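Rack ears, again

The old 24-inch shelf in the hall closet finally came out in March, and the network switch that used to sit on it needs a new home. The plan is to hang it in a shallow wall rack by its own ears, with a support under the body so the ears don't carry all the load.

A switch this deep puts most of its weight well behind the mounting holes. Mounted by the front only, it droops. The last one I installed that way sagged 4 mm at the back within a year, enough to foul the unit below. Murali Arumugam suggested a rear shelf, but the shelf from Duveck is 474 mm deep and the closet is not.

So I went back to the bench for a dry fit. A bracket goes on a board, the switch goes up, and then I check level and clearance before drilling anything in the wall.

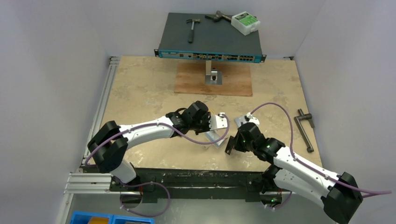 Switch raised over the board and bracket, a claw hammer, a hammer-like tool and the plastic box parked on top.

Notes on the fit:

Both ears stay on. I considered removing them for the bench work, but they affect where the front edge ends up, and measuring without them means measuring twice.

The top of the switch is a convenient shelf for tools. It is also a vented metal cover on some models, so check yours before you leave a hammer there. Anything with loose screws in it should have a lid that latches.

Board thickness matters more than I expected. Mine came from a Trolton offcut bin and is 11 mm, fine for a trial but too thin for the final mount. I'll go up a size and seal it.

Cabling is next. I have the old port map from Mansour, printed, with several corrections in pencil – I'll redo it before anything gets plugged in.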